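Section 3: Setting Up the Letter Plates Game

If you skipped Section 2, go back and sort your letters first. I'll wait. You need every foam letter from the Ivevine bag out of its punch-out sheet, with the little crumbs of foam picked off the middles of the a's and o's. They come loose in the middle of the game otherwise, and then somebody tries to eat one.

OK, sorted? Great. This is my favorite of the table games in the Hunus pack, and it's the one I get the most messages about, so I've written it out longer than the card that comes in the box. The card fits the whole thing into four lines and skips the paper completely!

What you'll want on hand

Brown paper, the plain kind on a roll. Mine is from Zovlow and the roll was $8. Kraft paper, packing paper, cut-open grocery bags, all fine.
Three round plates, each a different color.
A handful of foam letters. Start with six.
Low-tack tape.
A damp cloth.

Covering the table

1. Clear the table and wipe it down. Let it dry all the way before the paper goes on, or the paper buckles and your plates rock.

2. Unroll the paper along the length of the table. I go long and trim later. If the roll is narrower than your table, lay two strips and overlap them by the width of your hand.

3. Flip the paper so the curl faces down. (I did this wrong for a whole February and kept blaming the tape.)

4. Tape the corners, then the middle of each long side. Press the tape under the lip of the table if it has one.

5. Run your palm from the middle out to the edges.

Note: Skip the wrapping paper left over from the holidays. It's slippery and the patterns make the letters really hard to spot. Plain brown is the best background I've tried for the teal and yellow ones.

Putting out the plates

6. Pick your big plate. This is the "home" plate, and it goes close to the near edge, somewhere in the middle, where the player can reach it without standing up. I use blue for home.

7. Set the two other plates farther back, one on the left and one on the right, at roughly the same height as each other on the table. They don't have to be perfectly lined up. Leave plenty of brown paper between them so it's obvious when a letter has landed on a plate and when it hasn't.

8. Split your six letters, three to each of the back plates. Mix the colors a little. Let them sit however they fall, even sideways or flipped over, and don't straighten them! Turning a letter around to work out what it is makes up half the game. 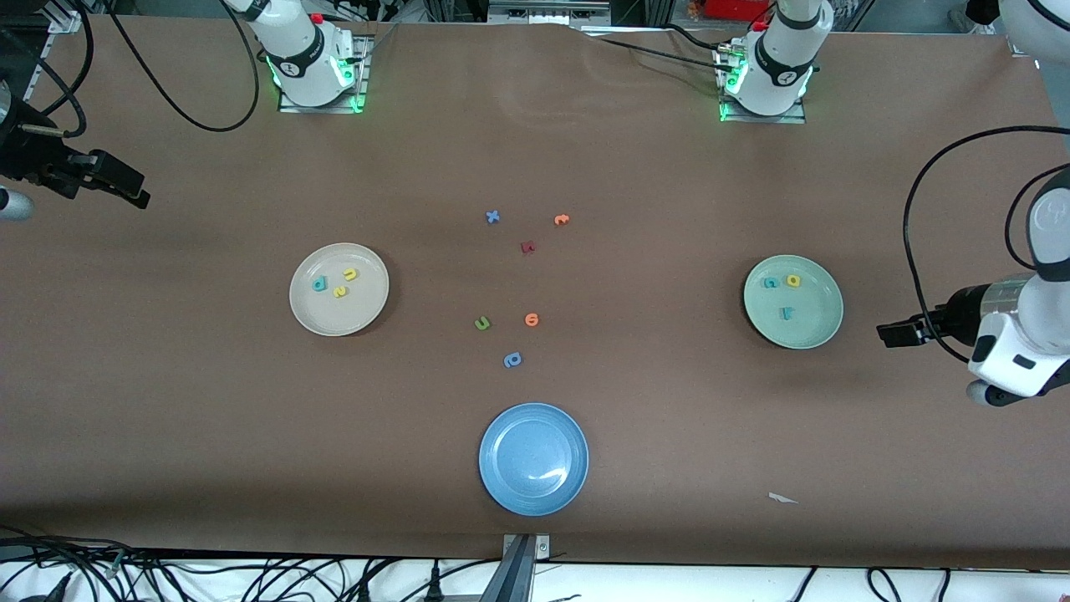 Fig. 3. Three letters on the cream plate, three on the pale green, with the blue plate down near the front edge.

A word about those yellow ones. A foam "n" lying on its side can look an awful lot like a "2" or a "z," and the "u" is no help at all, being an "n" that's rolled over. My nephew and I once had a very serious argument about this. House rule: whoever is playing picks it up, says what they think it is, and we go with that for the rest of the round. If you're playing with kids who are just learning their letters, put a pencil dot on the bottom edge of the tricky ones.

Playing the first round

9. Call out a letter and a plate. "Teal r, from the green plate."

10. The player moves it to the home plate, using one hand.

11. Keep going until both back plates are clear, then ask for a word made from what's on home. Silly words count at our house.

12. To reset, deal the letters back out, and swap a few so the same ones don't always go home together.

Caution: Foam letters are small and squishy and look a lot like candy to a toddler. Keep them well away from anybody who still puts things in their mouth, and from dogs. Check the floor when you're done.

Caution: Don't use your good china. Plates get bumped, and a plate close to the edge gets bumped the most. If yours are breakable, slide home in a few inches.

Making it harder

Once six letters gets too easy, go up to 8. The full bag has a lot more than you'd ever want out at once, and I'd stop well before the plates get so full that letters start piling on top of each other. You can also call two letters at a time, or call only the color and let the player choose. Hagos Abera wrote in to suggest playing it with kitchen tongs, and I've stolen that for good. It's wonderful and very slow.

If something's off

The plates slide. Put a scrap of shelf liner underneath, cut smaller than the plate so it doesn't show.

The letters stick to the plate. They're damp. Spread them out on a towel overnight.

The paper tears at the tape. You're pulling it too tight. Peel, patch the tear from below, and tape again with some slack.

The foam is fading. Wash in cool water with a drop of dish soap, no bleach, and dry them out of the sun.

When you're finished for the day, roll the paper back up with the clean side in and put a rubber band on it. Store the letters flat. Section 4 covers the matching game, and you can leave the same three plates out for that one.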